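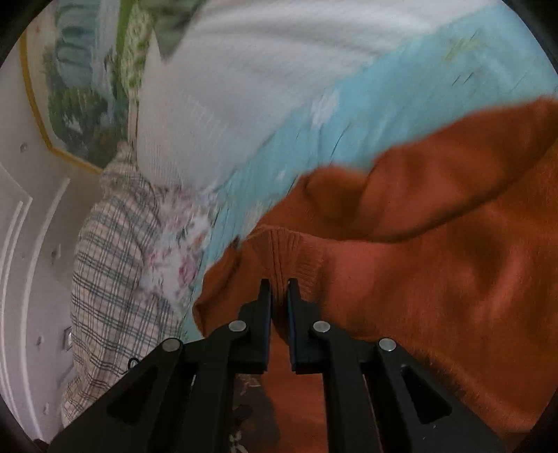
How should a heavy jumper be stored between winters? Folded flat in a breathable bag, clean and fully dry, with nothing heavier than another jumper on top of it. Hangers pull the shoulders out of shape.

Filed under: Bedroom & Wardrobe > Clothes Storage > Knitwear

Lenz Knitwear Storage Bag

The Lenz is a flat cotton bag for jumpers, cardigans and other knits. It is made at our Rarnby workshop from unbleached cloth, with a zip along 2 sides so the whole lid folds back. You can lay a folded jumper in without dragging the cuffs over the teeth of the zip.

One bag takes two thick jumpers or three thin ones. It is 53 cm long and fits on most wardrobe shelves, or under a bed if there is a reasonable gap. There is a card pocket on the front for a label. The card is included, the pen isn't.

Folding for the bag

Lay the jumper face down on the bed and smooth the body from the middle outwards. Bring each sleeve straight across the back, keeping the cuffs flat, then fold the hem up to the shoulders. Fluffy knits are best turned inside out first – they shed less on whatever is next to them.

Don't press the air out. The cloth lets the wool breathe, and a squashed jumper comes out with creases that take days to drop.

Details

Cloth: 100% cotton, unbleached
Zip: nylon, cream
Washing: 30 degrees, line dry, warm iron if wanted
Colour: natural only

The pattern was cut by Yupin Meesuk, who also drew the larger Cliltdale blanket bag. The two stack neatly if you have both. Spare label cards are sold separately.

Orders go out from Listosley before noon on working days. Bags bought in January may take a little longer, as that is when we close for stocktaking. Unused bags can be sent back with the card still in its pocket.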